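Wednesday, late

Reread the notes I made for Antigoni before I lose the thread. Her question was simple enough: can a machine do the laundry yet? She runs the drop-off counter at Sanham and has people folding from opening to close. I told her I would write down where I think it stands and leave the sales talk to others.

My answer for now is that folding is the wrong place to start. Folding a known shirt, already flat on a table, is close to solved if you don't mind the wait. The trouble is everything before that: getting one item out of a heap, only one, and knowing which part of it you have.

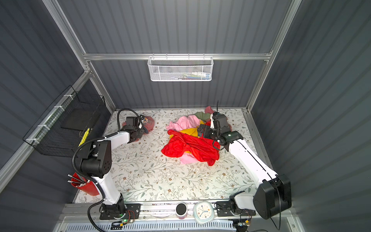 Rafail disagrees. He thinks separation is a matter of data and that 953 more attempts on mixed loads would settle it. Maybe. My objection is that a pile has no fixed state. Move the top piece and the ones under it shift, so the plan made a second ago is already out of date. A rigid part in a bin mostly stays what it was. A hoodie doesn't. The hood alone gives three or four shapes that all look like a good place to grab, and most of them tell you nothing about where the shoulders are.

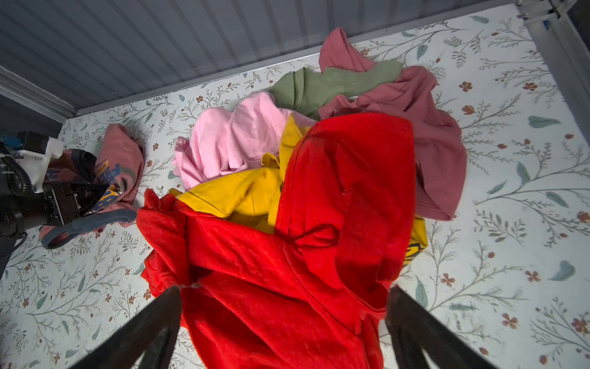

Photo: Tianyou Zou

Two-finger grippers are also a compromise. They pinch a bunch of fabric well enough — fleece especially — but they can't feel how many layers are in the bunch. A person rubs the cloth between thumb and finger and knows. Themis wants to try soft pads. I would sooner see a decent force reading first, and I said so twice.

Two arms do help. One can hold while the other pulls, and the cost is that they have to stay out of each other's way in a space no bigger than a counter. 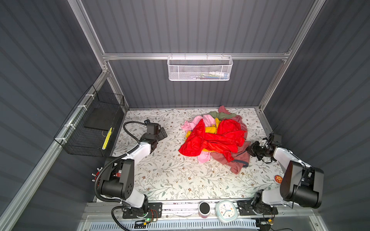

Then throughput. Antigoni's figure is 180 pieces on a slow morning. I put down 19 seconds per piece as a target for sorting only, no folding, and I don't expect anyone to reach it soon on mixed household loads. Towels and sheets of one size, yes, I would believe that sooner.

To do: send her the short version, ask Anastasia for the Gratden numbers, fix the units in my table.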